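Section 6: When a gripper won't let go (or lets go too soon)

I put this section near the back of the guide because I hoped most of you would never need it. Then I had a jaw lock up on me in August, halfway through a long session with the Clirkano hand-held grippers, and I did pretty much everything wrong. So read it before your first session, please, even if your pair is behaving beautifully.

What the fault looks like

You squeeze, the finger closes on the object, you relax your hand and the finger stays where it is. Mine held on to a stretchy band and I yanked. Don't yank! The band stretched, came free all at once, and the rubber pad peeled halfway off the finger. The other version is sneakier: the grip feels fine in your hand, but the pad is creeping and the object slides out a second later. In the Kadier software both of them show up as code 300, grip mismatch, meaning the jaw opening it reads from the markers doesn't agree with the trigger position.

CAUTION: Keep your free fingers out of the gap between the finger and the flat arm while a jaw is stuck. It can snap shut or spring open with no warning.

Clearing a stuck jaw

1. Stop moving. Say "hold" out loud if anyone is working near you, so they know not to step in.

2. Let go of the trigger completely and wait for the status line in Kadier to read IDLE.

3. Support whatever you're gripping. If it's a pole or a stand, get a second person to steady it from the side. A weighted base helps, but a tall pole will still tip if you lean on it.

4. Push the gripper gently toward the object, never away from it. This takes the tension off the pad, and most of the time the finger opens by itself.

5. Still stuck? Pause the recording, set the free gripper down on something soft, and turn the release screw under the housing a quarter turn counterclockwise.

6. Once the jaw is open, tighten the screw again and squeeze the trigger a few times with nothing in the gripper. It should move smoothly the whole way.

NOTE: Step 5 wipes the zero position for that hand. You have to recalibrate before you record anything else. I forgot, and lost an afternoon of takes – every single one had the right jaw reading partly closed when it was wide open.

Checking the pads and markers

1. Press along the edges of each rubber pad with your thumb. If a corner lifts, replace the pad. Glue from the hardware store doesn't hold for long (I tried two kinds).

2. Look at the square marker card on the front of each gripper. It needs to sit flat, with no glare and no creases.

3. Check the small strip below it too. A smudge on the strip gave me code 300 when the jaw was perfectly healthy, and I had the housing apart before I thought to wipe it.

4. Put on clean gloves. Lint on the pads is a big part of the creeping problem.

The band-and-pole test

I run this after any code 300, and after changing a pad. Wrap an elastic band near the base of a heavy-footed pole. Hold one gripper open and off to the side, clamp the band with the other, count slowly to five and release. Do it again with your hands swapped. Any creep, any delay on release, and that pair goes back in the case.

CAUTION: Move loose cables well out of your path first. You'll be looking at the band, and your feet will find the cord.

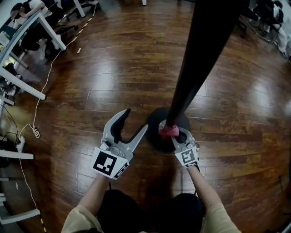
Ulteck workshop, 2025-01-13

The right gripper has the pink band down by the base of the pole, and the left one is held open, ready for the swap. Notice that both square markers are facing the camera. If you twist your wrist and hide one, the test tells you nothing about that hand.

If the test fails twice

Swap the pads and try once more. If it fails again, take the pair out of service and tag it – a sticky note falls off, so use the tie-on tags from the Lobo spares kit. Write down the hand, the code and what you were gripping. New pads are part number 3932, and they fit either hand.

Save the log from that session before you shut Kadier down. It only keeps the most recent one.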